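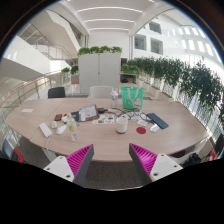

Plenetness Chores

A set of short demonstrations of everyday tidying and sorting work, recorded with hand-held grippers in homes, offices and one small workshop in Karnville.

Maintained by Ankica Obradović and Kastriot Vidmar.

What this is for

We wanted to know how close a two-finger gripper with a learned policy is to doing plain chores in places that were not set up for it. The short answer so far is that it can do parts of many chores and very few whole ones. The data is released so that others can check this and do better.

Contents

4000 episodes, 34 tasks. Each episode has video from the gripper, the gripper opening over time, the estimated path of the hand, and a one-line instruction. 1000 episodes also carry a second instruction written by a different person.

Tasks fall into these groups:

Clearing and setting tables
Sorting shared desks and meeting tables
Folding small cloths
Putting tools back on a wall board
Loading a dish rack
Wiping

Meeting tables

This group gives policies the most trouble. A typical table has mugs, water bottles, a mouse, eyeglasses, chargers and cables on it at the same time, and the instruction names only one or two of them. Picking up a mug that stands by itself is close to solved. Lifting glasses out of a tangle of cables is not. Clear bottles are hard for anything that depends on depth, and a flat coaster or a card often needs to be slid to the table edge before two fingers can get hold of it. People do this without thinking and the recordings show it, but our baselines rarely copy it.

Each instruction says where the object should end up. "Tidy the table" by itself is not used, as our annotators could not agree on what it meant.

Baselines

Two policies are included, Hamann (small, runs on one desktop card) and Climon (larger, slower). Both were tested on 100 trials per group on a fixed arm. Per-trial results are in results/trials.csv. Climon is better at clearing and sorting. On cloth there is little between them, and both are poor.

Neither should be run near people without someone at the stop button.

Splits

Train and test are split by room, so no test room shows up in training. Please keep it that way when you report numbers. The val folder shares rooms with train and is only good for debugging.

Known problems

The lens is very wide and straight lines bend near the rim. Calibration files are in calib/, one per gripper. Use the matching one.

Cables are not labeled as separate objects.

Some workshop episodes start late, with the tool already in the fingers. They are listed in late_start.txt.

License and contact

Free for research use. For anything else, write to Kastriot first. Label fixes go to Ankica - please include the episode number.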